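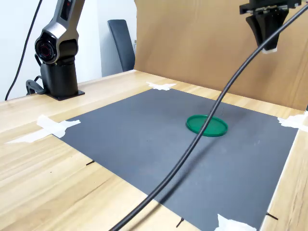
Search questions Go

What to budget for beyond the arm itself?

Asked by Ratih Hartono

We are putting in a request for a second bench cell for pick-and-place trials with small plastic parts. The quote from Romier covers the arm, controller and a two-finger gripper. Last time we bought only what was on the quote and spent the next two months raising small orders. The bench is wood and the arm will be bolted to it. Which extras should be on the request from the start, and how much spare money is sensible? The form has to be in by 1st December.

Reply from Sugeng Kwok

Cables. Whatever length the supplier includes, measure it again with the arm at full reach and the wrist turned. Ours came with a lead that was fine at rest and tight at the far corner. A longer one from Ullwood was 289 including clips, and delivery took 4 weeks. Also allow for:

Spare fingertips, at least 5 pairs
Mounting plate and bolts to suit the bench thickness
Strain relief for anything plugged in at the wrist
A work surface that can be replaced

On the last item, a dark matt sheet and masking tape will do for trials. Draw pen ticks on the bench at the sheet edges so it goes back to the same position. A machined fixture can wait until the part is settled.

Reply from Hakim Khoo

Just get the Civska bundle, it has everything. Don't know the price now.

Reply from Nabila Lubis

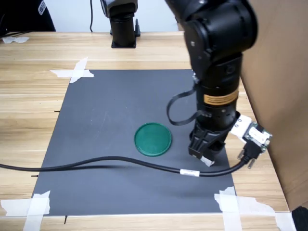
Sugeng's list is sound, but I would put the cable run on a drawing before ordering anything. A lead that drops from the wrist and lies over the work area will sooner or later move a light part. Price a sleeve and a support arm for it.

Two other lines are often missed. One is wrist electronics: if you add a sensor, you need a bracket, a connector and a spare of each. The other is labour. Our last cell took almost 60 hours to set up and none of it was in the request.

Check the bolt pattern too - Manurung plates did not match our base.

Contact us | Copyright Bench Cell Help | Back to top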